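Planner shoves neighboring blocks when pushing - collision margin or perception?
Posted in January by gridlocked_pete
Filed under: Manipulation > Planning & Control

Tabletop pushing with a straight cylindrical tool, colored blocks, overhead segmentation feeding a Gikine planner. Single blocks go where they're told. When two are touching, the planner treats them as one large, confident blob and takes both for a ride. I've raised the clustering threshold from 701 to 1,000 points, which gave me a bigger blob. Is this a perception problem or should I be padding obstacles?

mossback
Perception. Your clustering is purely geometric, so anything in contact gets merged. Split on color first, then cluster inside each color mask. Padding won't help if the planner thinks there's only one object to pad. Put the threshold back, too - it's a minimum size, and all you did was throw away small blocks.

Color won't save you when same-colored blocks touch. For those I fit the known footprints to the top faces and keep the best pair. My test layout has one of each kind of trouble:

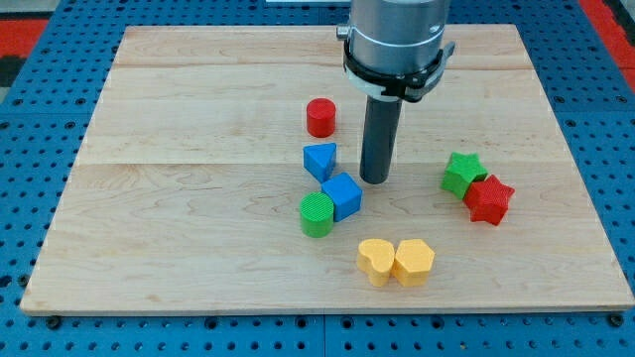 Yellow heart against yellow hexagon needs the footprint fit; green and red stars split on color alone.

Over 80 of my logged failures were same-color contacts, so don't skip the second step.

tool0_enjoyer
have you tried turning the speed down

gridlocked_pete
Color split fixed most of it. Turning the speed down made it fail in a more dignified way.

Viewed 3,473 times

Related
Delić solver returns empty path near table edge
Prillano bridge drops segmentation masks after restart
Tool tip offset wrong after recalibration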